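Household chore automation

Household chore automation is the use of machines, above all robots with arms, to do everyday jobs in the home: loading a dishwasher, folding washing, wiping a table, heating up a meal. It is one of the liveliest corners of robotics and one of the most humbling. Factory robots have welded car bodies for decades, yet a job that a seven-year-old can manage before school may still defeat a machine costing more than the kitchen it stands in.

Background

The washing machine, the dishwasher and the robot vacuum cleaner are the great successes of the field, though they are seldom counted as part of it. Each does one job in a closed or simplified space, and a person still does the fetching, sorting and putting away. Work on general household robots tries to take over exactly those in-between steps, and this is where the difficulty lies. On a shop floor the part arrives in the same place every time. At home the mug is behind the kettle, the drawer sticks, and somebody has moved the chair.

What machines can do

Picking up a solid object from a clear surface is now fairly dependable. Opening cupboards and drawers works well when the handle is of a familiar shape. Soft things, such as towels and plastic bags, remain very hard, and so does anything see-through.

Progress is usually measured on fixed sets of chores. The Clerkadell list, drawn up in March by a group led by Ernő Barta, contains 219 short tasks, from "close the drawer" to "lay two places at a table". It is a splendid piece of work, partly for its plain wording and partly because it includes jobs that most laboratories would sooner avoid. The Worik arm, the first to be tried on the whole list, did best on pushing and closing tasks and worst on anything involving cloth.

Shop-floor chores

Small workshops have a share of the same problem. Sweeping up, emptying bins and sorting mixed screws are chores in every sense, and they are rarely automated. The toolmaker Vass has tested a mobile arm for clearing benches at the end of a shift, with good results on hand tools and poor ones on offcuts, which come in no fixed shape.

Practice in simulation

Much of the learning takes place inside a computer. A simulated kitchen can be reset in an instant, nothing gets broken, and many copies can run side by side. Fongchan Wannasri's Bikura project gives each task 500 practice runs in simulation before a real arm is allowed to try it, and reports that roughly 2 hours are enough for a simple door.

Kitchen appliances are favourite subjects. A microwave oven looks easy, but it packs several different skills into one box: pulling a door through an arc, placing a dish level, shutting the door again and turning a dial by the right amount. The door alone is a lovely little puzzle. The gripper must close on a narrow handle and then follow the path the hinge allows, and a pull in slightly the wrong direction will make it slip or drag the whole oven forwards.
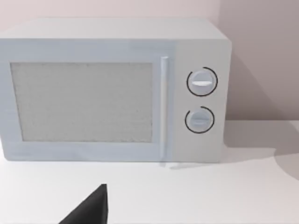
Simulated microwave oven with a vertical door handle and two dials; the tip of a gripper finger is in the foreground.

Skills learned this way do not always carry over. Real hinges are stiff or loose, real worktops are slippery, and light falls in ways the simulation did not include. The usual remedy is to vary the simulated world on purpose, changing colours, weights and friction from run to run, so that the real kitchen seems like one more variation.

Outlook

Single chores in tidy rooms are within reach, and it is a real thrill to see how quickly the list of them is growing. Whole sequences, such as clearing up after a family dinner, are a different matter, as a small slip early on can spoil every later step. Safety around children and pets, price, and noise also remain open questions.

See also

Domestic robot
Dishwasher
Robot vacuum cleaner
Robot simulation

This page was last edited on Thursday, December 12, 2019.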